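The Slow Business of Drying Larch

The sawmill at Sutby sits at the end of a gravel road, with a stream on one side and a stand of European larch on the other. Euan Chisholm has run it for 34 years. He cuts larch and very little else, and most of what he cuts goes out as siding, decking and boat planking.

Larch is an odd tree. It has cones and needles like a pine or a spruce, but it drops its needles every fall and stands bare until spring. The wood is heavier and harder than most softwoods. The heartwood is reddish brown, the sapwood a narrow pale band, and the line between the two is easy to see on a fresh cut. Growth rings are sharply marked, with a dark band of dense latewood at the edge of each one.

Chisholm buys standing timber within a short drive of the mill. He prefers trees grown slowly on high ground. Fast-grown larch from a fertile valley has wide rings, and he says the boards move more as they dry. He looks at the stump before he looks at anything else.

"If the rings are tight and the center is where it should be, I'll take it," he says. "If the center is off to one side, the tree was leaning, and it will fight you."

A leaning softwood lays down what is called compression wood on its lower side. It is denser than normal wood, and it shrinks along its length far more than ordinary timber does. A board with a streak of it down one edge will bow as it loses water, and no amount of weight on the stack will hold it flat for good.

Felling starts in November and goes on through the winter. The logs are left whole until there is room on the saw. The mill's main machine is an old bandsaw that Chisholm bought secondhand and rebuilt with his sawyer, Rory Gillies. Gillies changes the blade more often than he would for spruce. Larch is full of resin, and the resin builds up on the blade and heats it until the cut begins to wander. A drip of water with a little soap in it keeps most of the gum off. 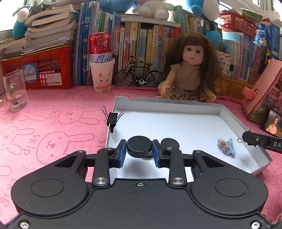 Round black discs in a shallow white tray.

Once the boards are sawn, they are stacked outdoors on level bearers with thin strips of dry wood, called stickers, between the layers. The stickers have to line up one above the other from the bottom of the stack to the top. Where they do not, the boards sag between them and dry with a wave. Gillies uses stickers cut from old larch. Green ones leave a stain.

The old rule of a year for each inch of thickness is not much use here. It depends on the site, the species and the season the stack was built. A one-inch larch board stacked in March in a windy yard may be ready for siding by September. The same board stacked in October will hardly change until spring.

Rhona Farquharson, a wood scientist who has worked with small mills for most of her career, has been following the stacks at Sutby. She visits with a moisture meter and a set of scales. The meter is quick, but she trusts the scales more. A sample board is weighed when it goes into the stack and again on each visit. At the end a piece is dried in an oven until it stops losing weight, and the moisture content is worked out from that.

"Meters are fine below the fiber saturation point," Farquharson says. "Above it the readings drift, and people believe them anyway."

The fiber saturation point is the stage at which the hollow parts of the cells have emptied but the cell walls are still full of water. For most woods it falls between 25 and 30 percent moisture content. Wood hardly shrinks until it gets there. After that it shrinks with every percent it loses, and it shrinks more around the rings than across them. This is why a flat-sawn board cups, and why the cup always turns away from the heart.

Boards for indoor use need to go further than the yard can take them. For those, Sutby has a small kiln, a converted shipping container that holds 300 boards of the usual size. Chisholm runs it gently, with one exception. At the end of each load he raises the temperature for a day to set the resin. Without that step, sticky beads can come through the finish on a warm afternoon, sometimes years later.

Not everyone in the trade bothers. Ishbel Cowie, who builds small wooden boats, buys her larch air-dried and does not want it any other way. Planking has to bend, and she finds kiln-dried boards too brittle. She likes them at 16 to 18 percent, sawn through and through with the bark still on so that she can follow the natural sweep of the log.

"A straight-edged board is half wasted on a boat," she says.

Her last hull took 2 years from the first plank to the launch. She steamed the planks at the turn of the bilge and fastened them with copper nails. Larch holds a nail well but splits easily near the ends, so every hole was drilled first.

The question that comes up most often from other customers is whether larch siding needs a finish. Chisholm tells them it doesn't, as long as it is mostly heartwood and air can move behind it. It will turn silver gray, faster on the south and west walls and unevenly under the eaves. Sapwood is another matter. It has no real resistance to decay and should be kept off any wall that stays wet.

The mill's own office is clad in boards Chisholm put up in his first summer. The north side has some green on it. He has replaced eight boards, all of them near the ground, where rain splashes up from the gravel.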